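Quick one before I lose the thread. People keep asking why we still teach the arm by hand at Lirnonside when you could script block stacking in an afternoon. Well, sure. Script it. Then move the square.

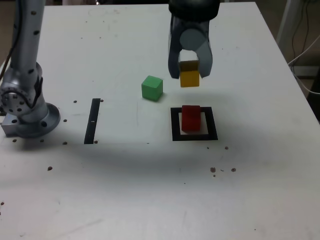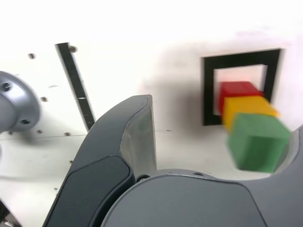 Cubes and gripper, same job all through.

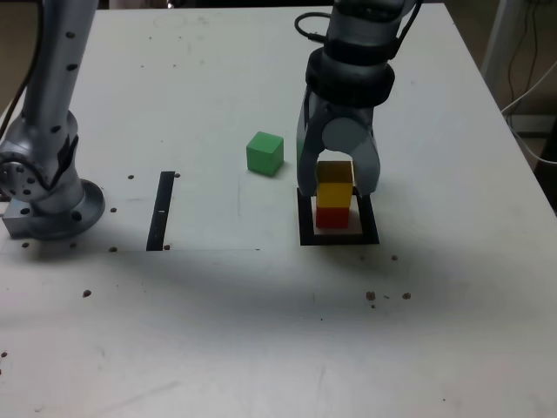
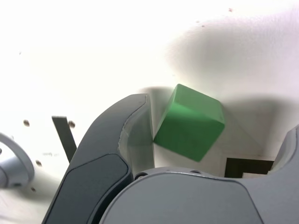 Nidia Llanos thinks I'm romantic about it, and that 34 sloppy demos teach a robot 34 ways to be sloppy. Fair. But the wobble, the second try, teh late correction, I want those in. Clean runs only teach clean days. Throw out the crashes, keep the rest. More on this when I've slept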